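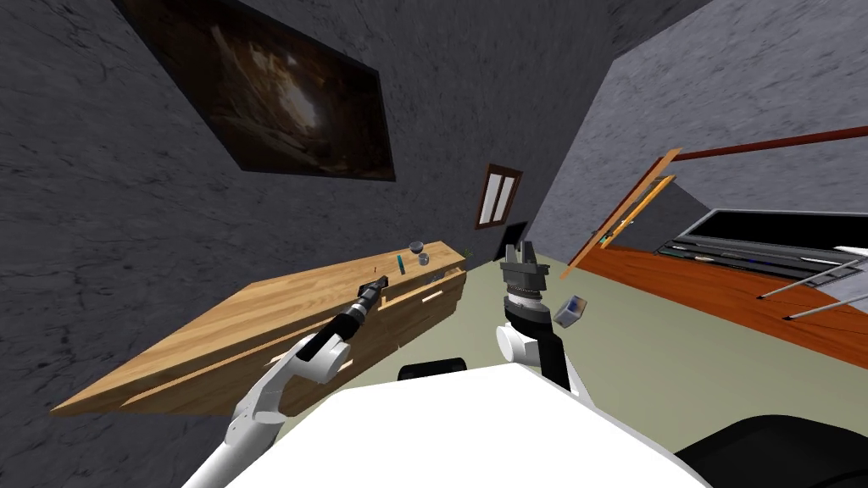 Fusen room pack, after some months of evenings

August 19, 2023

I bought the Fusen room pack in April and I promised to write about it when I had used it enough. I have now used it enough. My licence is the hobby one, which cost me 246 euros, and I paid it myself.

For those who did not read my earlier posts: I do not own a robot with two arms and I will not own one soon. My flat is small and my salary is normal. What I have is a desktop computer, and on it I teach a simulated robot to do small jobs with household things. Until this spring I made all my rooms myself, from grey boxes, and they were ugly. Fusen is sold by Skurkberg, and it gives you finished rooms with furniture, small objects and a robot already placed in front of its work. The room I use most is called Gelcombe. It has stone walls, a long piece of wooden furniture with drawers, and paintings which are darker than I would choose for my own home.

The installation was not difficult, but it was slow. The download stopped two times and had to begin again from zero. The manual is good where it is written by a person and less good where it is only a list of functions. I lost one whole evening on the joint limits, because the table in the manual gives degrees and the file wants radians. The support answered me the next morning and was polite. The table is still the same.

The part I like best is the contact. In my old rooms a cup would slide from the fingers like soap. With Fusen I can set the friction for each object, and the settings that come with the pack are already sensible. I wrote a simple routine for lifting a mug, and I ran it 200 times during the night with small changes in the starting position.
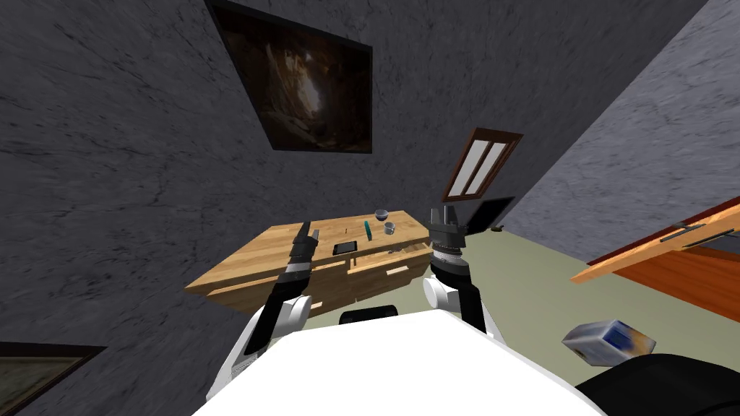 The bowl I tried afterwards with the same routine, and it went worse. The wall of the bowl is low and the fingers must come down close to the wood. If I allow them to touch the surface, the arm pushes against it and begins to shake. If I do not allow it, the grasp is too high. I think this is more my fault than the fault of the pack, but a ready example for low objects would be very welcome.

Drawers are the other difficult matter. They do open, and the sliding feels right in the numbers. But the handles are small, and the collision shape around them is a little bigger than what is drawn on the screen. You must close the gripper later than your eye tells you. I found that 4 millimetres of correction was enough for me.

About speed I cannot complain. My computer is not new and the room runs well if I turn off the reflections. With two camera views it becomes heavy, so I save the second one for the final runs.

Would I buy it again? Yes, for the hobby price. The professional licence I cannot judge. If you only want to move one arm over an empty plane, then the free tools are sufficient and you should keep your money. I will try the Chiba room next, it has a kitchen.

Comments

Wing-yan Hsiao
Thank you for the millimetres! I was fighting with those handles for a week. Did you change the collision shape or only the grasp point?

Author
Only the grasp point. I was afraid that an update would overwrite the shape.

pelle_k
Does it save the random seed for each run? The old version did not and I could never repeat a failure.

Author
It does now, but you must switch it on in the run settings.

marrow
Those reflections cost me half my frame rate as well.

Recent posts
Making a room from grey boxes, part 3
Why my first 100 grasps were all the same grasp
Degrees, radians and a lost evening
Notes on buying a used graphics card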